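Fadi Rawashdeh
3/4/24

Thread on the question I get most from people outside the field: can a machine do household chores yet, or light shop-floor work. Short version: some of it, slowly, if you set the table for it. Long version follows.

1/ First, separate the chore from the motion. "Clear the table" is a chore. Inside it are dozens of motions, most of them picking something up and putting it somewhere else. Press coverage reports on chores. Labs mostly measure motions. The two numbers get swapped all the time.

2/ A dishwasher does a chore. So does a washing machine. Both work because the object is brought to the machine and the machine never has to find it. What people mean by a household robot is everything before and after that: the plate from table to rack, the shirt from drum to drawer.

3/ That part is hard for dull reasons. Objects touch each other. They get hidden behind each other. They move when you touch them, and the thing you use to touch them blocks your view of them.

4/ I'll use placing as the test case, because it is the part people skip. Everyone films the grasp. Grasping a rigid item of known size on a clear surface is in decent shape. Putting it down where it belongs, square, without disturbing what is already there, is a separate skill and a worse one.

5/ Why placing is harder: when you grasp, the fingers correct some of your error. Close a parallel gripper on a block that's slightly off center and the block shifts until both fingers touch. When you release, there is no such help. Whatever error you carried in, you leave behind.

6/ And errors add up. The camera calibration is off by a little. The block sits tilted in the fingers by a little. The thing you're placing onto was itself placed by the same arm with the same error. Three levels up, you have a lean.

7/ Then there's height. Release too high and the item drops and bounces. Release too low and you're pressing on the stack. Foam forgives the second one. A wine glass doesn't. A lot of published stacking results use soft or light parts, and you should read them with that in mind.

8/ Numbers from our own log for February, same arm, same gripper, soft blocks, clear table. 1,378 stacking attempts. We count a success if the stack is still standing after the gripper has opened and backed off. Nothing more than that.

9/ Two-high stacks are boring now, and I mean that as praise. Three-high is where the failures cluster, and most of them come at release or just after it. The fingers open unevenly, one side drags, the top part goes with it.

10/ We tagged the failures by hand into 8 causes. The largest group was drag on release. Second was a tilted grasp that nobody corrected in the air. Bad perception, which is what everyone asks about, came in well behind those two.

11/ The base matters more than the policy does. Put a flat, wide part at the bottom and the success rate looks great. Put something with a sloped side down there and you learn what your system can do. Households are full of sloped sides. Bowls, shoes, bags of rice.

12/ Three-high, at the top of the stack:

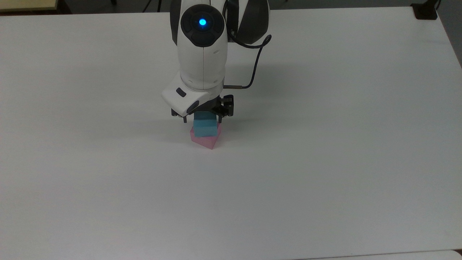 Stevero asked whether any of this carries over to a kitchen, given that no one he knows stacks foam for a living, and whether the same arm could put away 13 mugs in a cabinet without breaking one.

13/ Fair question. Answer for the mugs: not with this setup. A mug has a handle, so orientation matters. A cabinet has a ceiling, so you can't come straight down from above. The shelf hides the contact point at the moment you need to see it. That's three new problems, and foam tests none of them.

14/ What does carry over is the release. Any item put on top of or next to another item has the same last half inch. If your arm drags soft blocks on release, it will drag plates. I'd rather find that out on foam.

15/ Shop floor next, since a few of you are from that side. Short answer: further along than the house, for the obvious reason that you own the floor. You can fix the light, fix the bin, fix the part, and bolt things down. Every item you fix is one the robot doesn't have to solve.

16/ Packing identical cartons on a pallet is done. Machines have done it for decades with no learning involved. Packing mixed items in a tote is partly done, with a person nearby for the jams. Kitting small loose parts depends on the parts. Anything with a cable or a bag in it, budget for a human.

17/ Two products I'm asked to compare are Tirell and Jellow. I have run both on our bench, with our parts, so take this as one bench. Tirell is stiffer and repeats better. Jellow gives way on contact, and for placing that's worth a lot. Neither does a three-high stack reliably out of the box.

18/ If you're buying for a shop, ask the vendor for these, in writing:
What counts as a success.
How many attempts in a row, with none removed.
Who reset the table between attempts, and how long it took.
What happens after a failure.

19/ The reset question is the one that gets the long pause. If a person squares up the parts before each run, the machine is doing half the task. That may be fine for you. Price it that way.

20/ Same goes for failure. In a house, a dropped item is on the floor, under a chair, maybe broken. Recovery is most of the chore. Our system currently detects a fallen stack, stops, and waits. It can pick the blocks up again if they land in reach and apart from each other. If they land touching, it often can't.

21/ On speed. A person builds a three-block stack in a few seconds without paying attention. Our arm is several times slower, mainly because it slows down on approach. We could run it faster, and we have, and the failure count goes up with it.

22/ Slow is less of a problem than people think in a house. If it works while you're at work, you don't care how long it took. Slow plus needing to be watched is a problem. That combination is what most current systems offer.

23/ What I'd call ready today, in a home, with no one standing by: vacuuming, mopping flat floors, mowing. All of those share one feature: the machine pushes itself over a surface and never picks up anything in particular.

24/ What I'd call close: moving rigid items of known shape from one clear surface to another, at low stakes. Toys to a bin. Cans to a shelf at waist height, with the shelf open at the front.

25/ What I'd call not close: laundry from start to finish, loading a dishwasher someone else has half loaded, anything inside a drawer that's already full.

26/ Next for us is the same stacking test with 3,000 attempts and a base part chosen at random, plus a wrist force reading used at release. If drag on release drops, we move to cups. If it doesn't, we redo the fingers.

27/ I'll post the failure tags along with the success rate. If you run a similar test, please use the same success rule or state yours, so the tables can be put side by side.

28/ Correction to 16, before it comes up in replies: "done" for pallets means identical cartons in good condition. Crushed corners and loose tape still stop the line.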